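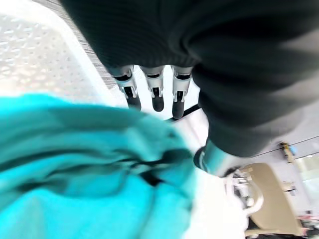 4. Sorting the wash

Okay, you've got the shelf up and the bins clipped in (if the bins still wobble, go back to section 3 and push the back clips until they click). Now for the part I like best, which is getting the clothes through it. I've run my own household on the Plokport sorting setup for long enough to have made every mistake in this section, and Eulalia Alarcón, who wrote the first version of this guide, made the rest of them before me.

You'll need your full hamper, the empty bins, a clear flat surface at hip height, and a small dish for whatever comes out of pockets. I use the top of my dryer. A bed works too, but you'll be bending over the whole time and your back will have opinions!

Before you start

Put the hamper on the side of your weaker hand. I'm right-handed, so mine sits on the left, and everything travels from left to right and never back again. If you've got kids helping, put the hamper on the floor and let them pass things up to you.

Note: Don't tip the hamper out. I know it's tempting, and I did it for years. You get one big heap, the socks roll off the edge, and you end up handling every piece twice.

Step 1. Take out one thing at a time. Grab it from the thick part, wherever the cloth has bunched up, and lift straight up. Ribbed knits are especially easy to get hold of this way, but go gently - if a sleeve or a strap is caught on something underneath, let go, free it, and then lift again.

Caution: Never pull a knit out by its cuff or its neckband. Ribbing stretches, and a neckband that's been yanked every week ends up wavy. I have a black sweater that proves it.

Step 2. Give it one shake. One is plenty. You're opening it up so you can see what it is and whether it's inside out. Turn dark things inside out at this point if they aren't already, and leave light things as they are.

Step 3. Check the pockets. Everything goes in the dish, including tissues. Gwenllian Gough at the Stevthorpe shop told me the thing she hears about most from customers is tissues, and I believe her, having picked one off eleven pairs of leggings myself. Do up zippers while you're there and unhook anything with hooks.

Step 4. Choose the bin. The standard set comes with four labels and I'd stick with them for the first month, even if you think you have a better system.

Darks: black, navy, charcoal, deep brown, dark green.
Brights: red, orange, turquoise, purple, anything you'd spot across a parking lot.
Lights: white, cream, pale gray, pastels that have already been washed a few times.
Slow: wool, silk, anything lacy, anything with a label you need glasses to read.

Turquoise is the one people write to me about. It looks cheerful and harmless and they toss it in with the whites. A new turquoise top can let go of a surprising amount of dye, so it goes in Brights for as long as you own it. Same with teal. If you really can't decide between Darks and Brights, go with Brights for anything new and Darks for anything old and faded.

Step 5. Lay the piece in flat-ish. You don't have to fold it (please don't, life is short), but don't wad it into a ball either. Balled-up clothes go into the washer as a ball and come out with dry patches in the middle, and they make the bin look full when it's only half full.

Step 6. Keep going until the hamper is empty, then run your hand around the bottom. There's nearly always a sock. If your hamper is the kind with lots of little holes in the sides, look at those too, because thin straps and drawstrings like to poke through and hang on.

How full is full

Each bin in the large set is rated for 18 pounds, and the small set for 20 between two bins. That's what the clips will hold. Your washer has its own limit, which is in its own manual, and it may well be lower. My rule is to stop when the clothes reach the rim with no pushing down. If you've pushed, you've got too much in there.

Caution: Wet towels weigh far more than dry ones. Hang them over the rail until they've dried off, then sort them. A bin of wet towels is how I bent my first clip, and the replacement took ages to come from Srithong.

Mixed-up loads

Sometimes you find two things tangled together, a dark one and a bright one usually, with the sleeves knotted up like they've been dancing. Hold the heavier piece against the table with one flat hand and ease the lighter one away sideways. If there's a strap involved, look for the adjuster first and slide it loose. Pulling harder only makes the knot smaller.

If the two have been sitting together damp, check the lighter one for color before it goes anywhere. A faint smudge will often come out if you rinse it cold right away. Once it's been through a hot dryer it's there for good, or at least I've never shifted one.

Things that don't belong in any bin

Shoes, bath mats with rubber backing, and pet blankets. I keep a separate bag on the hook for those and do them last. Swimsuits I rinse in the sink and hang up, and they skip the whole business.

If you've moved up to the Roncombe frame with the extra shelf, the bag hook is on the right-hand side and takes a bit of a shove to seat properly. You'll feel it drop.

Cleaning the bins

Wipe the bins with a damp cloth and a drop of dish soap once a month. Lint collects in the corners and under the rim. Don't put them in the dishwasher - the plastic won't melt, but it goes a little out of shape and then the clips don't line up. Dry them before they go back on the shelf.

Spare clips are part number 1331 and come in a bag of four. Order a bag before you need it. Labels can be washed off with warm water and reprinted as often as you like, and the instructions for that are in section 6.

Next up is section 5, which covers the drying rail. Have your screwdriver handy.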